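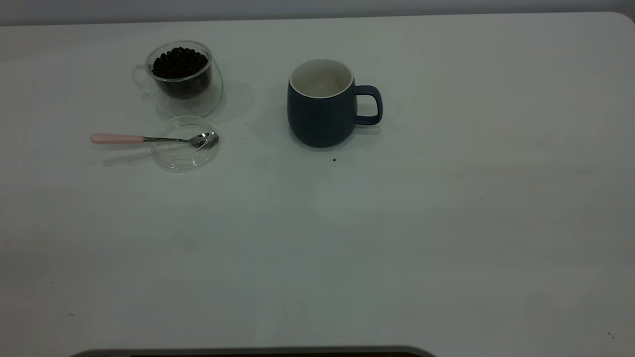
Dark roasted beans in a double-walled glass cup.

Visit to the Celiner roastery, January

Celiner opens its roasting floor to trade visitors twice a year. I went to the January session, which began at 9.30 am and ran until lunch. The site is a single-storey unit with goods in at the north end, green storage and roasting in the middle, and packing at the south. Visitors wear a hairnet and overshoes past the first door.

Green storage

Green coffee arrives in lined sacks and is stacked on pallets clear of the wall. The store is held at a steady humidity, logged every hour, and each lot is tested for moisture on arrival. Anything above 12 per cent is set aside and the supplier is told. There were 62 lots on the board when we went round, most of them washed coffees, with a short row of naturals kept apart at the far end. The labels give lot, farm group, arrival month and moisture. I would have liked to see water activity on them as well. It is measured, but the figure stays in the lab book.

Roasting

The main machine is an Uçar drum roaster, gas fired, with a working charge of 300 kg. It is run below that for the darker blends. We watched one complete batch from the platform. The charge temperature was 185 degrees, which I thought low for the load, though the operator prefers a gentle start and makes up the time before first crack. Two probes are fitted, one in the bean mass and one in the exhaust. The bean probe was moved last year after it was found to read late, and the older roast curves cannot be compared directly with the new ones.

Cooling is by air only. The tray has a perforated base and a slow stirring arm, and the batch was down to handling temperature in under four minutes. Chaff goes to a cyclone and is pressed into blocks. A destoner follows, then a colour sorter supplied by Plisora. The sorter was off for a lens change, so we saw it with the covers open and heard about it instead.

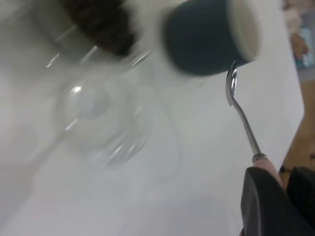 Quality room

Sze-wing Shek runs quality control and took us through the release procedure. Every batch is ground and read for colour, then cupped the next morning against a retained sample. Two tasters score separately and compare sheets afterwards. A batch that falls outside the colour band is held even if it tastes right - a rule the sales side has argued with more than once.

Water is made up from a softened supply with minerals added back by weight. The grinder is checked with sieves once a week, and the burrs are changed by throughput.
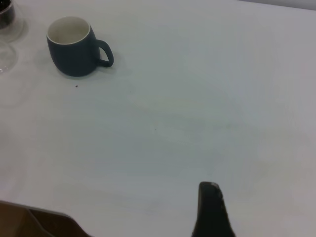
Retained samples are kept for six months in sealed bags, then discarded. The record for each includes the roast curve, colour reading and both score sheets, all held in Fesum, the stock software used across the site. Searching by green lot is quick. Searching by customer complaint is not possible yet.

Packing

The packing line has one vertical bagging machine and a bench for small orders. Bags are flushed with nitrogen and a sample from each run is tested for residual oxygen. The run under way was an order of 1,665 bags of the house espresso blend, whole bean, with valves. 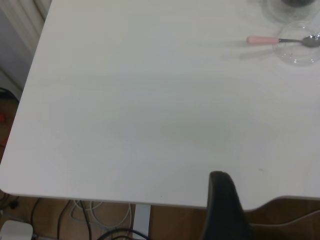

Seal tests are done under water at the start of a run and after every film change. Rejected bags are opened and the coffee goes to the staff kitchen.

Practical notes

Parking is at the rear, and the turning is easy to miss coming from the east. The platform stairs are steep and there is no lift. Ear protection is provided but the foam plugs are poor, so bring your own. Questions about prices are referred to the office. The next trade session is planned for the summer, and places are booked by email.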